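Olix Workcell Set-Up Guide
Section 4: Handing Over the Plate Work

This is the part we love! Once the Olix runs your plate moves, the people who did them by hand get their mornings back. At our Listard lab the first full run was 400 moves, and the bench team spent that time on assay design.

1. Load tip boxes and labware on the rack outside the enclosure.
2. Clear the deck path under the gantry beam.
3. Open Plullow and choose Teach Positions.
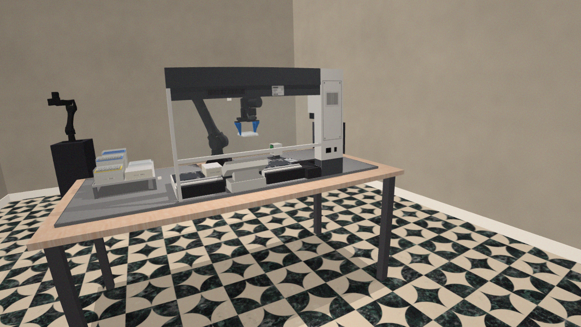 4. Run the first 50 moves at 40 percent speed, with the person who knows the manual method standing by. They will spot things the software won't – let them edit the steps.

Caution: Keep hands outside the enclosure while the arm is powered.

5. Check that each box sits square between the gripper fingers before it is lowered toward its corner brackets.

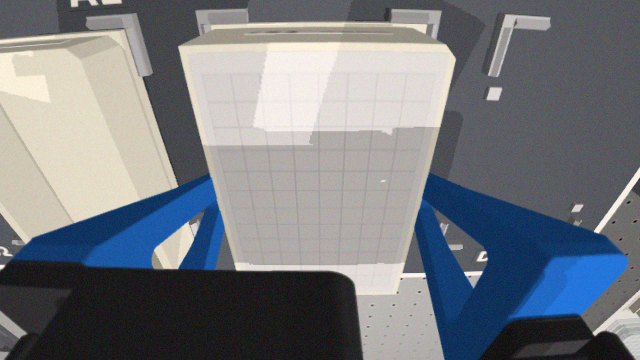 6. Save the routine under the name your team already uses for the job.

Note: Agree on who answers alarms on each shift before going to full speed. Shift templates are in the Tambunan folder.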